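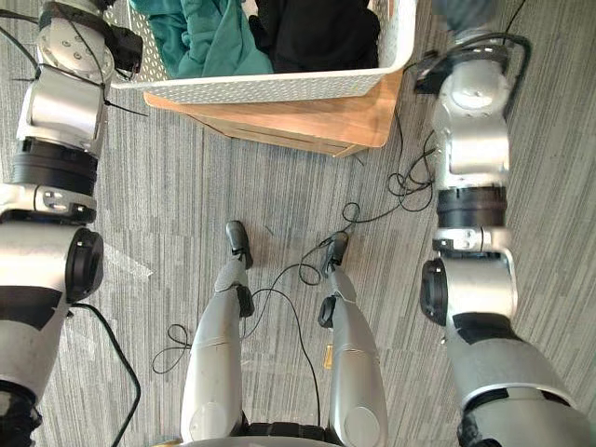

Stop making me wait for my own lives

Energy timers. Again. In a game I paid for.

I bought Skinunari the week it came out on phones, full price, no complaints there. Good little puzzle game, you push frozen fish around a harbor and try not to block the boats. 606 levels at launch. I figured that would hold me through to summer. Then came the spring update, and now there's a row of lanterns up top, and each failed level blows one out, and when they're all out you sit there. Or you watch an ad. Or you pay.

I already paid! That was the deal.

The studio is Jevutell, a small outfit, and I've liked them since their first game, which was basically Plistville with the serial numbers showing. Their post about the update says the lanterns "encourage healthy breaks." Please. My phone has a setting for breaks. My bladder has a setting for breaks. A button that sells me 14 lanterns at once is a shop.

Adel Mahrous, who ran the handheld column on this site before me, used to argue that timers were fair in free games. You're not paying, so you put up with some friction, and the people in a hurry cover the bill for everyone else. I mostly buy that. I played Plistville free for two years and waited on my bakery like a good citizen. Never felt robbed. Waiting was the price and I knew it going in.

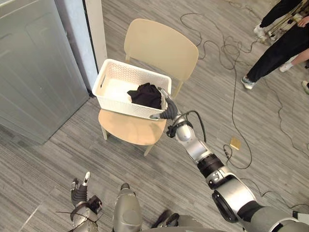
White basket on a beige chair, gray striped carpet.

What bugs me is the switch. You can't sell a thing whole and then come back in six months and saw a piece off. Hedvig Sjögren wrote in to say she'd been on level 412 when it landed, and the hard ones past 400 take a dozen tries each, easy. So the players who stuck with it longest get hit worst. Beginners breeze through and hardly notice the lanterns are there. Whoever drew that up has a spreadsheet and knows exactly where people get stuck.

And the levels themselves feel different now, or I think they do. Can't prove it. The old ones invited you to mess around, shove a crate the wrong way just to see. With a lantern on the line I don't mess around. I play safe, I look up the answer, I close the app. Puzzle games live on being wrong a lot. Charge people for being wrong and they quit trying stuff, and then what have you got? A worse crossword.

The other side, to be fair. Eusebio Llorente makes phone games for a living and told me flat out that a paid puzzle game earns for maybe a month and then it's dead, while the bug reports go on forever. New phones, new screen sizes, new rules from the stores. Somebody has to fix all that and they like to get paid too. Fine. I beleive him.

So sell me something! A level pack in November. A snow harbor, a night harbor, whatever. I'd of bought it the same day. Mechthild Frei, who reads this column mainly to disagree with it, says packs never sell and I'm dreaming. Maybe so. But Pilkington did it, two packs so far, no timers, and it still gets updates. Tiny team. They ask you for money, you get more game. Not a complicated idea. 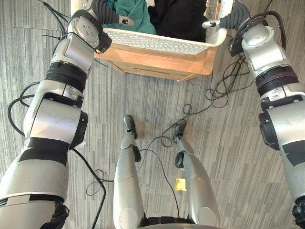

Basket on its wooden stand.

Here's what I'd settle for. Anyone who bought before the update keeps unlimited tries, for good. New players get the lanterns and a clear line in the store listing saying so, up front, above the screenshots. Aitana Gallardo suggested that in the comments last time and got more replies than I did, deservedly. It's one check against a purchase date. If they can track how many lanterns I've got left down to the second they can manage that.

Until then my copy stays where it is, on level 388, one lantern lit. Refund request went in this morning. Will report back if I get anything other than the form letter.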